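## Appeals Court Upholds Sentence in Wekomeck Warehouse Fire

17 September 2020 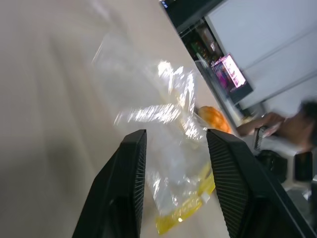
The regional court of appeals has upheld the conviction and sentence of a former shift supervisor who set fire to the Setard storage building in Wekomeck. The ruling leaves in place a prison term of eight years, together with an order to pay restitution to the owners of goods lost in the fire. The defense had asked for a new trial.

Members who followed the original proceedings will recall that the jury found the defendant guilty of arson and insurance fraud but acquitted him on the charge of endangering life. The building was unoccupied when the fire began. The trial judge nevertheless treated the risk to firefighters as an aggravating factor at sentencing, and this became the main point of the appeal.

### The arguments

Counsel for the defendant, Mabli Gough, argued that a judge may not rely on conduct for which the jury has returned a verdict of not guilty. In her written brief, which ran to 80 pages, she also challenged the admission of access records from the loading dock. Those records showed that a door on the north side was opened with the defendant's badge shortly before the first alarm. The defense maintained that badges were commonly shared among employees on the late shift and that the record proved only the use of the badge.

The prosecution replied that the acquitted charge required proof of intent toward a particular person, while the sentencing factor concerned the general danger created by a fire of that size. On the access records, it pointed to the testimony of two coworkers and to a fuel purchase made the same evening with the defendant's payment card.

### The decision

The court agreed with the prosecution on both points. It found that the trial judge had kept the two questions apart and had explained the distinction on the record. The panel added that a shorter explanation would not have been enough, and it urged trial courts to state plainly which facts they rely on whenever a jury has returned a mixed verdict.

As to the access records, the court held that the possibility of shared badges affected the weight of the evidence and was properly left to the jury. The jury had received a clear instruction on this subject, and the defense had made no objection to its wording at the time.

One judge wrote separately. She joined in the result but expressed concern that the records had been handed over only 2 days before jury selection. In her view, a request for a delay would have had to be granted, had one been made.

### Restitution

The restitution order covers 264 claims filed by customers who rented space in the building. Most concern household goods and small business stock. The trial court had set a minimum payment of $4000 for claimants whose inventories were destroyed along with their property, and the appeals court found this method reasonable. Claims exceeding the minimum must still be supported by receipts, tax filings or a sworn statement.

Payments will be administered by the clerk's office in Lewis County. Claimants who have moved since filing should send the clerk a current mailing address in writing. The office has stated that it cannot accept changes of address by telephone. The first distribution is planned for December, subject to any further appeal.

The defendant may ask the state supreme court to review the case. Ms. Gough stated after the ruling that her client was considering that step and would make no other comment. He remains in custody.

Copies of the opinion are available at the clerk's counter during regular business hours.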